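Ullesura Training Log – Support
Ticket: Pre-workout snack reminders arrive after the workout
Status: Reopened (again)
Product: Ullesura app, paired with Hivex chest strap
Opened by: Macarena Cisternas
Assigned to: Dumisani Shabalala

Attachments (3):

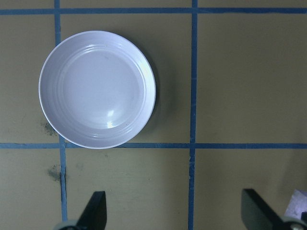
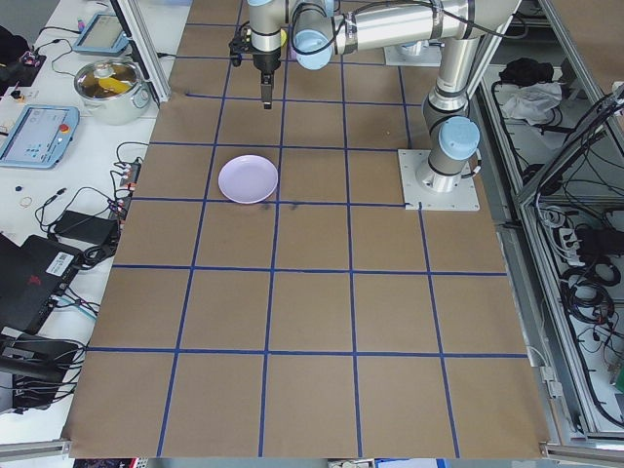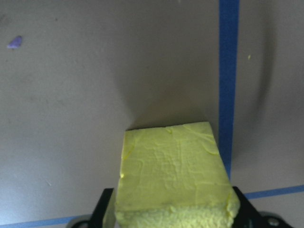
Original report

I set up the fueling plan the way the welcome tour told me to. Training at 6:30 in the morning, small snack 45 minutes before, proper breakfast after. The app is supposed to buzz at 5:45 and suggest something from my list, which is banana, toast with honey, or rice cakes. It buzzes at 7:45. By then I have run intervals on an empty stomach, come home, showered and eaten everything in the kitchen, and my phone tells me that now would be a good moment for a light banana.

It also says "You've got this!" I had it an hour ago.

Things I tried before writing:
Turned reminders off and on.
Turned the phone off and on.
Deleted the plan and built it again from scratch, including the allergy questions.
Moved my workout to 4:30 in the app so the buzz would land where I want it. This worked for the reminder and wrecked everything else, as I now get a notice at 8:30 in the evening congratulating me on going to bed early.

Macarena

Reply from support

Hi Macarena, thanks for the detail, and sorry about the bananas. Two hours exactly is useful to know. Could you tell me:
Which time zone shows under Profile, then Region?
Did you travel recently with the strap paired?
Is the plan one of ours or one you imported?

Please put the workout back to 6:30 while we look. The bedtime messages read from the same field.

Dumisani

Reply from customer

Region says the right one. I haven't been anywhere. The plan is imported, the Wikström half marathon one, the free version with the oats recipe on every page. My running club all use it and theirs is fine, although I should say that most of them ignore it.

Workout is back at 6:30. This morning's reminder came at 7:45, as I was putting my shoes away.

Reply from support

The import is probably where it starts. An imported plan carries its own time zone in the file, and the app trusts the file over your profile. I'd love to defend that decision but I wasn't in the room.

Please try this, in order:
1. Open Plans and tap the three dots next to the Wikström plan.
2. Choose Plan Settings, then Clock.
3. Change "Use plan time" to "Use my time."
4. Force a sync with the strap on and the screen awake.
5. Leave the app open until the green tick shows. It takes up to 4 minutes and looks frozen for most of them.

Reply from customer

Did all that. Green tick came. The pre-run reminder is now at 5:45, thank you, I ate half a banana like an athlete and the second half of the session didn't feel like wading through soup.

However. The calorie target for the snack used to be 173, which is a banana and a bit of toast. It now says 1,227. I scrolled through the suggestions and the app has decided to get there with rice cakes. I'd need to start eating the night before.

Reply from support

Please don't eat that.

I can reproduce this one on a test account. When the clock setting changes, the plan recalculates and the snack slot picks up another meal's target from the same file. I've passed it to the developers. Until there's a fix:
1. Open Fueling, then Pre-Workout.
2. Tap the target and type your old number in by hand.
3. Switch on the small padlock beside it. Without the padlock it goes back overnight.

If you also have Zimeck linked for your food diary, unlink it first and relink it after step 3. It likes to send its own numbers over, and it always wins.

Reply from customer

I do have Zimeck linked. I had forgotten, it's from when I was going to weigh everything. Unlinked, typed 173, padlock on, relinked.

Next morning: reminder at 5:45, target 173, suggestion toast with honey. All correct. Then at 7:45 it buzzed again with the banana.

So I have 2 reminders now, the right one and the old one. I don't mind it as much as I did, it's nearly company, but I'd like it gone.

Internal note

Old notification was scheduled on the phone itself before the plan was rebuilt. Deleting the plan doesn't clear it. Same behavior in the test account. Linked to the snack target bug, not a duplicate. – D.S.

Reply from support, February 6, 2025

The second buzz is a leftover from your first setup, stored on the phone. To clear it, go to Profile, Reminders, scroll past the list to "Reset all scheduled alerts," and confirm both times it asks. Your padlock will survive this. Your hydration nudges won't, so set those again if you want them.

The target bug is due to be fixed in the March update. You can leave the padlock on after that, it does no harm.

Reply from customer

Reset done. I have not set the hydration nudges again.

One reminder this morning, at 5:45. I was out of bananas.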